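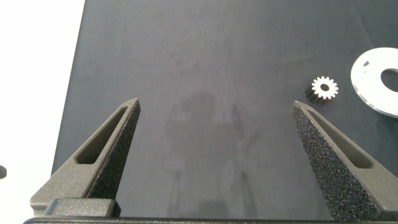
Szu-yu Chu wanted to know, before we had all found our visitor badges, why anyone would still cut a spur gear from plastic when a belt does the same work with less noise. The reply from our guide was that a belt needs tension, a tensioner and somebody to check both, and that a small gear train in a closed housing needs none of these for most of its life. That set the tone for the afternoon. The open day at Evthorpe in March was a technical one, and the questions were mostly answered with numbers or with a part passed from hand to hand.

Evthorpe makes small plastic gears, spacers and rings for other people's products. Ollix buys them for label printers and Awasthi buys them for dosing pumps. The plant occupies two floors of a former dairy building, with molding on the ground floor and inspection and trial assembly above it. Visitors were taken around in groups of eight, starting at 1:30 p.m., with safety glasses handed out at the stairs and collected again at the same place.

The tour starts with material. Most of the production is acetal, delivered as natural white granules in sacks and dried in hoppers before use. The drying step takes longer than the molding. Pigment is available but few customers order it, as the gears end up behind a cover and the pigment alters shrinkage slightly. Changing color also means purging the barrel, and the purged material is sold on as low-grade scrap. Nylon is run on one machine only, at the far end, with its own dryer.

The second stop is the tool room. A gear mold is cut larger than the part by the expected shrinkage, and the tooth profile has to be corrected separately because the teeth and the hub do not shrink by the same amount. According to the toolmaker, the first cavity of a new gear is never right. It is measured, the profile is recalculated, and a second insert is cut. He had a tray of rejected inserts on the bench, each engraved with a drawing number. We were allowed to handle number 623, a pinion for a Kedow film winder that went through three corrections before the runout came within tolerance. The customer had meanwhile changed the shaft diameter, so the fourth insert was cut for a different bore.

Gate position took up a good part of the discussion here. Small gears at Evthorpe are filled through several gates placed evenly near the hub, because a single gate on one side produces an oval part. The marks left by the gates are cosmetic and are placed on the face that will not touch a washer. Flat rings are harder. A thin ring with a large opening wants to warp as it cools, and the cure is mostly patience: longer holding time, a cooler mold, and a flat plate to rest on after ejection.

On the molding floor the noise made explanations difficult and the guide handed out a printed sheet instead. Cycle time for the gear running that day was 20 seconds with a mold of four cavities. Parts drop down a chute, the sprues are separated, and the gears go into lidded trays. Nothing is shipped the same day. Acetal keeps moving for some hours after molding, and measuring a warm part only produces a number that has to be thrown away later.

Inspection, upstairs, was the most useful part for me. The room is held at a constant temperature and the door has to be kept shut, which limited us to standing in two rows. Three checks were shown:

Bore diameter, with a go/no-go plug. The go end has to pass under its own weight. Pushing is not allowed, and new staff are told so repeatedly.

Runout, on a rolling tester. The gear is pressed lightly against a master gear and turned once by hand, and the change in center distance is read from a dial. A damaged tooth shows up as a single jump in the reading, an off-center bore as a slow rise and fall over the full turn.

Flatness, for rings and spacers, with a feeler gauge on a granite plate. The ring is checked on both faces.

Siu-fong Tsao asked about burrs, which none of the three checks would catch. The answer was a fingertip and a magnifier, applied to a sample from each tray. Camera inspection had been quoted for and declined on cost – white parts are easy to see against a dark surface, but fine flash along a tooth edge is white as well, and the lighting has to be arranged for each gear separately.

The last stop was trial assembly, where gear sets are run for wear. Failed sets are kept in labeled envelopes with the hours written on the front. Wear was seldom even. Where one gear of a pair had gone first, it was nearly always the smaller one, and the load had usually been higher than the customer's drawing stated.

Practical notes for anyone going next year. The visit takes longer than the sheet suggests, so allow the full afternoon. Parking is behind the building and the entrance is on the street side. The stairs are steep and there is no elevator to the upper floor. Drawings may be brought along, and two people in our group got useful comments on theirs over coffee, mainly about wall thickness and sharp inside corners. Coffee is served on the ground floor next to the tool room until 5 p.m.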